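November, a little past 10 at night

Tea's gone cold and I should be in bed, but I want to get this down while I'm still worked up. I read the whole Pirnari piece at lunch, the long one about whether a machine can keep house yet, and then all 91 comments under it, which was a poor use of an hour and I enjoyed every minute. Half of them are sure we'll have something folding our sheets by next winter, and the other half sound like my aunt did about microwaves.

I come down somewhere in the middle, I think. The dishwasher is a robot of sorts and I love it dearly. But clearing the table so there's something to put in the dishwasher – that's the part I'd pay for, and it's the part they all seem to stumble on. You have to know a crust from a crumb, and a receipt you want from one you don't, and you have to pick up a thing that's thin and flat and lying on smooth wood, which I can hardly manage myself with short nails.

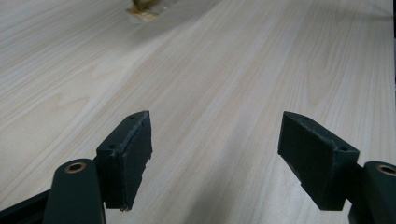 And then there's the price. The little floor sweeper at the Penner shop in Nirberg was 578, and all it does is go around the chair legs and get stuck under the radiator (my sister-in-law's does, anyway, twice a day). I'd still like one. I'd probably talk to it. I'm 56 and I've wiped a table every evening since I was tall enough to reach across it, and I wouldn't mind handing that over, though I suspect I'd go over it again afterward with the good cloth.

Must call Pevden about the boiler in the morning.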